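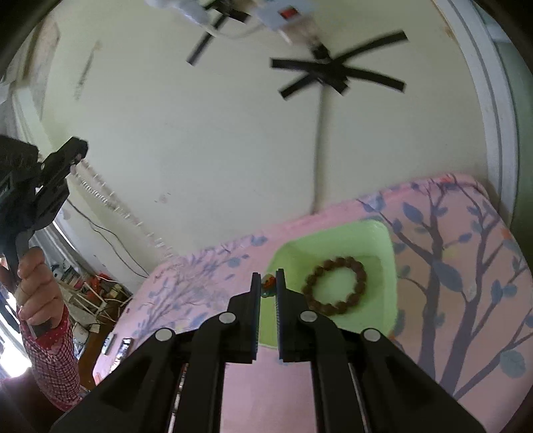 How often should strung bead jewelry be inspected?
Every 4 months for pieces in regular wear, and again before any piece goes into storage.

Bead Jewelry Inspection – Sheet 3772
Site: Burkthorpe

1. Work surface covered with cloth, laid flat. OK.
Comment: Pink print. Small dark beads are hard to find against the branches – use a plain cloth next time.

2. Tray with raised edge within reach. OK.
Comment: Light green, as on sheet 3742.

3. Overhead fan off before loose beads are handled. Not met.
Comment: Repeat finding.

4. Pieces separated before stringing is checked. See below.
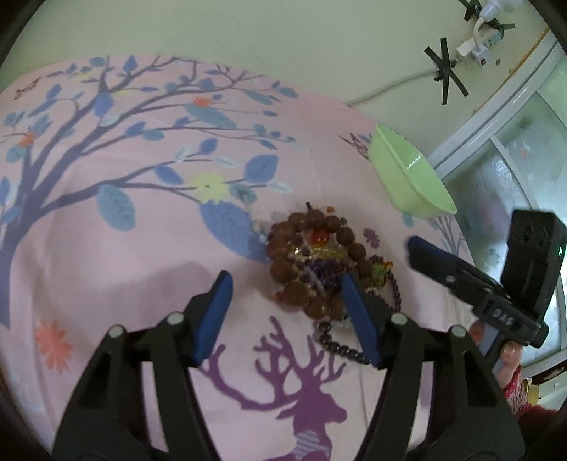 Inspected by Normand Pelletier | Reviewed by Desta Worku, Molton

Item 4, continued. Pieces heaped together, with the large brown bracelet looped around smaller beads. Separate by hand, lifting the top piece first. Do not pull on a strand to free it.

5. Cord: look for fraying at the knot and next to any charm. Open.
Comment: Dark purple and gray-black strands to be checked singly.

6. Bead holes: reject sharp or chipped edges. Open.

7. Small parts kept out of reach of children under four. OK.

8. Clear and yellow beads wiped with a dry cloth only. Open.
Comment: No solvent – some coatings lift.

Open items carry over to the September sheet.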